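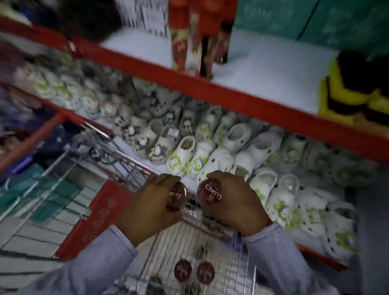

Figure 2. Round "Cherry" items carried by hand and in the cart, footwear aisle.

4.2 Holding and setting down

Most work on shopping carts treats the basket as the place where goods go once they are chosen. Our sessions at the Kaluvik store suggest that the hands do a good share of the carrying as well. We coded 313 episodes in which a shopper had at least one item in hand while also holding the cart. An episode began when the item left the shelf or the cart and ended when it was set down in either one.

Figure 2 shows a case we coded as split holding. Two round, dark red items of the same kind are in the cart and two more are in the hands, one in each, with the fingers over the top edge. The word "Cherry" can be read most clearly on the item on the right. We counted this as one episode and not two, as both hands were on the cart and the items were alike.

Split holding was coded only for small items that fit between the palm and the wire. Larger goods, such as boxed shoes or folded blankets, were nearly always placed in the basket before the shopper took hold of the cart again. Reuter's pilot coding at the Hasto store used a single category for all hand-held goods, and we kept his label for anything that could not be sorted by size.

Where an episode took place also mattered. The footwear aisle has low shelves, and the clog-style shoes on them are set out in pairs with the toes facing outward. Many carry cartoon charms, and shoppers often slowed down to look at these. Slowing down was coded separately from stopping – a stop required both feet to be still. In 16 episodes the shopper slowed in this aisle with small goods from another department still in hand. We did not code gaze, so we cannot say which shelf was being looked at.

Two problems came up in coding. The first was the wire basket. Small items resting near the bottom are visible through the grid but can be hard to tell apart when they are the same color, and the coders disagreed on six episodes for this reason. These were settled by Reinhold Reuter, who had not taken part in the first round. The second was the cart panel, which hid part of the basket from some angles. Where the panel covered an item for the whole episode, we left that item out of the basket total.

Episodes from the Quintero store were coded in the same way and are reported in Section 4.3. The Dirkari sessions, recorded in July, used hand baskets only and are not included in the totals given above.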